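Movau Newsletter
March
By the manipulation group, Kornden
4 comments | 30 shares

What the wrist cameras taught us about thin edges

In the last issue we promised to write about the second part of the Skindus work, and several readers have asked when it will come. It took longer than we planned, partly for the good reason that the result changed while we were writing it down. The first draft of this item said that our new training method gives no clear gain. The present one says that it gives a gain on one kind of object, and we believe we understand the cause.

For readers who are new: Skindus is our project on two-armed handling of everyday objects on a table. A person guides the two arms by hand controllers, the movements and the camera pictures are recorded, and a policy is trained to produce the same kind of movements alone. Each arm carries a small camera at the wrist, and one more camera looks from above. There is nothing unusual in this set-up. Many groups use a similar one, and we chose it for that reason, so that our numbers can be compared with the numbers of others.

Our question was a small one. When the robot picks up a thing with a thin wall, such as a cup, a ring or an open box, it should put one finger inside and one finger outside. We call this a rim grasp. A person does it without thinking. Our first policy did it badly. It came down on the wall with the tip of a finger, pushed the object a few centimeters, tried again and pushed it further. With solid objects, for example a block or a closed bottle, the same policy had almost no trouble.

We suspected the data at first. The recordings were made by four operators, and they do not all grasp in the same way. One of them likes to approach from the side and turn the wrist at the last moment. Another comes straight down and is very slow. If the policy learns an average of these two, the average is a bad movement which no operator has ever made. This problem is well known. We separated the recordings by operator and trained again, and the rim grasps became a little better, but less than we hoped.

Then we looked at the time. A recording of one pick and place on our table is long compared with the moment that matters. The arm travels, it waits for the other arm, it travels again. The part where the finger tips are close to the wall, and where a few millimeters decide everything, is very short. In training, every step of the recording counts the same. So the policy spends most of its effort on learning to travel nicely, and it is hardly punished for being a little wrong at the rim.

The method we tested is simple to explain. We go through each recording and find the moment when the gripper closes. The steps before this moment get a higher weight in training, and the weight falls off smoothly as one goes back in time. After the closing we keep the higher weight for a short while also, so that the first part of the lift is included. We call it contact weighting inside the group, although the name is not perfect: we have no force sensor in the fingers, and we use only the gripper position and the motor current to find the moment.

A second change belongs to the first. During the weighted steps we randomly darken or blur the picture of the camera above the table, but we leave the wrist pictures as they are. The idea is to teach the policy that near the object it should trust the wrist. From above, the gripper itself hides the rim. From the wrist, the rim is normally visible between the fingers until the very end.
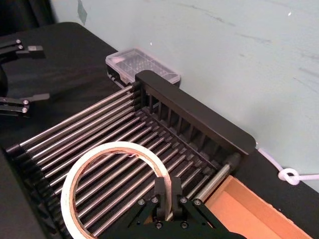

Right wrist view: the fingers on both sides of the rim of a masking tape roll, on a dish rack.

A roll of tape on a dish rack is a more difficult case than it seems. Through the open center of the roll the camera sees the rods, and these are shiny. The policy must find the wall of the roll in a picture with many other thin bright lines, all of them parallel. On the plain black table the same roll is easy, because the wall is the only edge near the fingers. We added the rack to the test set exactly for this difference, and we recommend something similar to other groups. It costs very little and it shows weaknesses which a clean table does not show.

There is also a mechanical side. On a flat table the lower finger tip can touch the surface and slide, and often this small sliding saves a bad grasp. Between rods it can not slide in every direction. A tip which comes too low may go into a gap, and then the roll and the rack move together. Our safety limit on the motor current stops the arm in this case, and we count the trial as failed even if the roll is already between the fingers.

Now the numbers. The training set has 3245 recordings, and 825 of them contain at least one rim grasp. We did not record anything new for the method. The old policy and the new policy were trained on the same files, with the same network and the same number of steps. For the test on the rack each policy had 70 trials, with the roll placed by hand at positions marked on a printed sheet, so that both policies received the same positions.

The old policy completed fewer than half of its trials. The new policy completed clearly more than half, and its failures look different. It seldom lands on the wall now. When it fails, it is mostly during the lift, because the fingers hold the roll too near to the upper edge and it turns in the grip. We consider this a better kind of failure, but for the person who wants the tape it is of course the same.

For solid objects we found no difference that we would defend in front of a reviewer. For cups on the plain table the gain is present but small. For the open cardboard boxes we were surprised, as the new policy is slightly worse there. Our explanation at the moment is that the wall of a box is long and straight, and from the wrist camera alone one can not know which part of it is in front. The view from above would help, and we have just taught the policy to trust it less. We are testing a weaker version of the blurring, and we will report in a later issue if it repairs the problem.

We also want to mention what did not work, as this is the part which is usually left out. We tried to give the higher weight by hand, with an operator marking the important moment in each recording. It was tiring work, two operators marked quite different moments, and the trained policy was not better than with the automatic marking. We tried to cut out the traveling parts completely. This policy grasped well if it was started close to the object, and it was lost if it was started anywhere else. Finally, we tried a larger network. It learned the training recordings very precisely, including the habit of one operator to shake the arm a little before each grasp.

A note on the two arms. In the trials above only the right arm picks, and the left arm should stay out of the way. It sounds trivial, but the left arm was a source of trouble for weeks. In many recordings the left gripper is near the object, ready for some later step, and the policy learned to bring it near also when it has nothing to do there. Sometimes it touched the rack. With contact weighting this became more rare. We had not designed the method for it, and we do not yet know if it would stay so with other tasks.

Some practical points for those who want to try the same:

The moment of closing must be found with care. If an operator closes and opens the gripper in the air, as some of them do while they think, the simple rule marks a false contact. We ignore any closing where the fingers come fully together.

The weight should not be too high. With a very strong weight the traveling became rough, and the arm arrived at the rack with too much speed. We ended with a moderate value, and between moderate values we saw little difference.

The wrist camera must be fixed well. After one of our tests a screw at the camera holder had become loose and the picture was turned by a few degrees. The old policy did not suffer much from it. The new one, which depends more on this picture, suffered a lot, and we had to repeat around 30 trials.

The next step is a set of tasks from the partner project Ó Dubhghaill, where objects have to be put into narrow slots and taken out again. A slot is in some sense the opposite of a rim: the object goes between two walls, where before the wall went between two fingers. We expect that the same weighting will help for the moment of insertion, but here the gripper is already closed and our rule for finding the moment can not be used. We have two candidate rules. One looks at the speed of the wrist, the other at the change in motor current at the elbow. The first is easier and the second is probably better.

The scripts for the weighting will be placed in the Skindus folder on the Movau server when the comments in the code are translated. Partners who need them earlier can write to the group. The printed sheet with the positions is already there, in A4 and in letter size. Please print it without scaling, and measure the control line with a ruler before you begin.

4 comments | 30 shares

Movau Newsletter, Kornden office. Contact the editors through the partner page. All rights reserved.
Back to top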